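Revstead trip notes - two-arm kit from Pluvus

Quick write up before I forget it all. Train was late, got to the Pluvus place in Revstead at 10:40, missed the coffee and most of the welcome talk. Visitor badge, safety glasses, down a long corridor past the loading dock. Group of 17, mostly small machine shops plus a couple of people from a pump maker.

What they're selling: a bench kit with two arms, grippers, cameras at the wrist, and the software you train it with. You show it the job by hand a bunch of times, it learns, you let it go. Kit comes in crates, they say one day to set up. Fingers are printed, so you can order other shapes or print your own from their files. I liked that part.

The demo job was a gear plate. Metal disc with a big hole in the middle, three pins sticking up, three gears to go on the pins. Sounds dull. We do pretty much this all day on the Wirnden line so I pushed to the front.

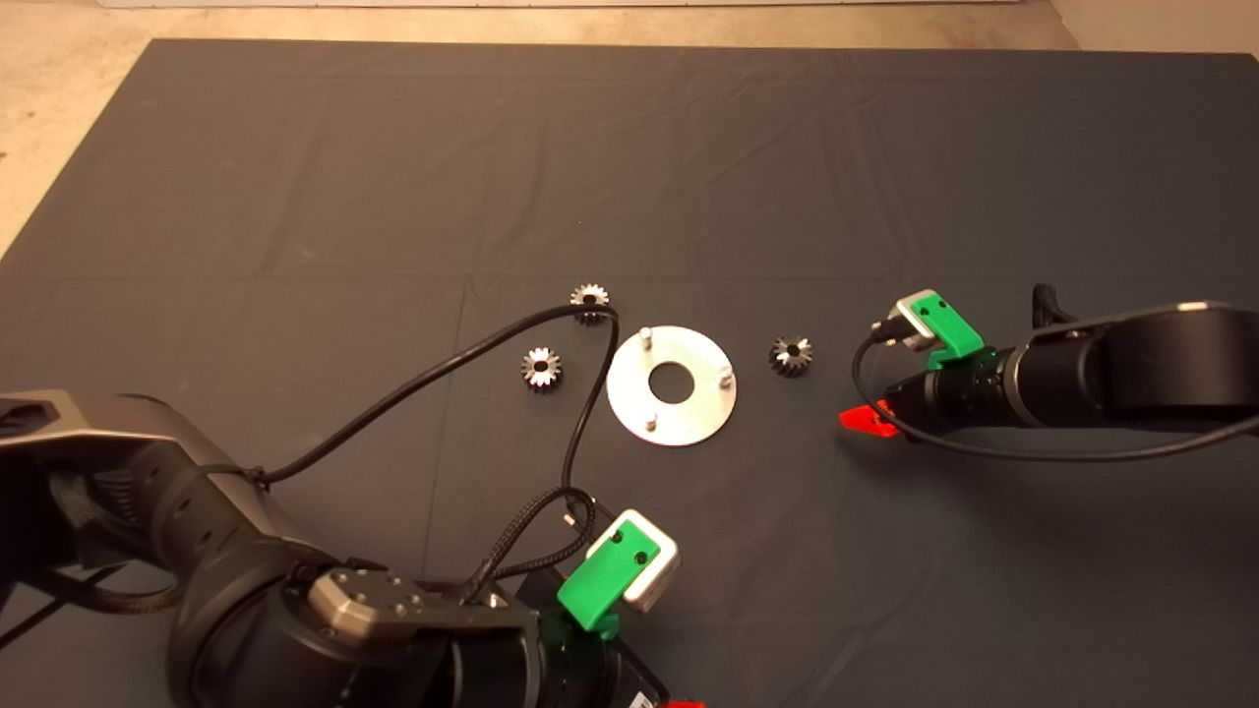

The gear plate job at the start, nothing on the pins yet.

Cloth on the floor is a cheap trick but a good one, I want to try it at our place. Parts don't skate off when a finger bumps them and you don't get the shine you get off bare steel. The guy running it said they teach a new part with 200 runs, fewer if the part is easy. Somebody asked what "easy" means and got a long answer. Did not write it down.

Cables. Lots of cable on these arms, looped outside. Asked if there's a dress kit. There is, it's extra. Of course it is.

Wrist camera feed was up on a big screen the whole time and that was the best bit of the visit for me. You see what the gripper sees, teeth and bore and all.

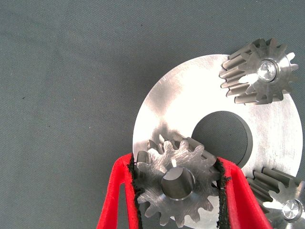
Wirnden Assembly Team - Visits and Trials

Two gears on, third one in the fingers. Red fingers with black padding on the inside faces, and the padding looks frayed where it meets the teeth. Asked about wear. Pads are a spare part, pack of 11, price not on the sheet. Need to chase that. With our gears we'd eat them I think.

Other stuff from the Q and A:

Service contract is yearly, phone support in office hours only. No nights. Thats a problem for second shift.

They log every try. Counter for this job stood at 1,722 when we walked in. No split of good and bad on the screen, asked for it, they'll email.

Sauerland shop has had the older kit since January and will take visitors. Worth a call.

Lunch was sandwiches. Left at 2:15 to make the train.

My take - ask for a trial with our own plate and our own gears, oily ones. Don't sign for the service deal till we get an answer on nights. Price sheet is in the shared foler, brochure is on my desk if anyone wants it.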